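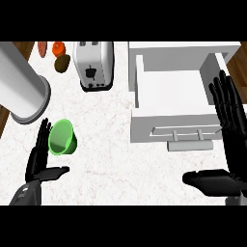
Marble countertop, white with faint pinkish-brown veining.

6/3/21

I finally got the last of my money out of Zirex, so I can write about it without swearing.

For anyone who missed it, Zirex was a small crypto exchange that stopped withdrawals in April. The first notice said maintenance. The second one, 4 days later, said "liquidity review." After that the chat support went away and the only thing still working was the deposit page, and that should have told me something.

I had been using it since last year, mostly to buy a coin called Emotent that wasn't listed on the bigger exchanges. I never had a huge amount there. It was enough to bother me, though, and I checked the balance every morning as if looking at it would help.

What got things moving was a letter from Kahsay, the firm hired to handle the wind-down. They wanted a claim form, a copy of my ID and a full list of deposits. Zirex had already shut off the history export by then, so I had to go back through my bank statements and match the transfers by hand. It took most of a weekend. If you still have coins on any exchange, download your transaction history today and save it somewhere else.

The form asked for the value of each coin on the day withdrawals stopped. I argued with this by email, because Emotent dropped a lot between then and the day they processed my claim, and I wasn't sure which price they would use. They used the earlier one. I came out ahead on that part, but there was a 15 percent holdback for costs, and I may or may not see some of it later.

The payment showed up in three pieces. The last was short by $25, listed as a wire fee.

I moved what was left to Trallgate, which is boring and charges more per trade. Withdrawals there have gone through the same day so far. I tested it with a small amount first — I should have done that with Zirex too. The Emotent is gone and I don't plan to buy it back.

Next post will be on how I'm handling the taxes, once I understand it myself.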